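Workshop notebook, bay 2, July

Skostar V8, cooling and fuel

Odometer reads 3962 since the rebuild. Car back in with a slow coolant loss, no puddle under it overnight. Pressure tested at the radiator neck, dropped off within the half hour. Weep found at the rear corner of the intake manifold, driver's side. Gasket is the Trirkico cork-ended type. Will pull the manifold and go to a bead of sealant on the end rails.

Carburettor off at the same time. Primary jets are one size richer than the build sheet says. Sérgio Peixoto fitted them in May and has no note of why. Left as found until we get a colour reading on new plugs. Float level was low on the secondary side — reset to spec.

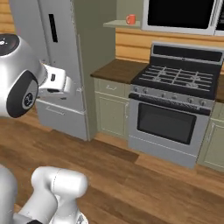
Parts and costs

Bostel manifold set, part 1572, ordered. Chuang can supply the thermostat housing in aluminium for $960 landed, too dear for what it is. Will clean up the original and face it on the plate.

Still to do

Chase the manifold bolt threads before refitting. Torque in three stages, final figure 40 Nm, then again after the first heat cycle.
Check distributor end float while the manifold is off.
Replace the heater hose at the firewall, soft near the clamp.
Tyres are date-coded older than the paperwork. Tell the owner before it goes out.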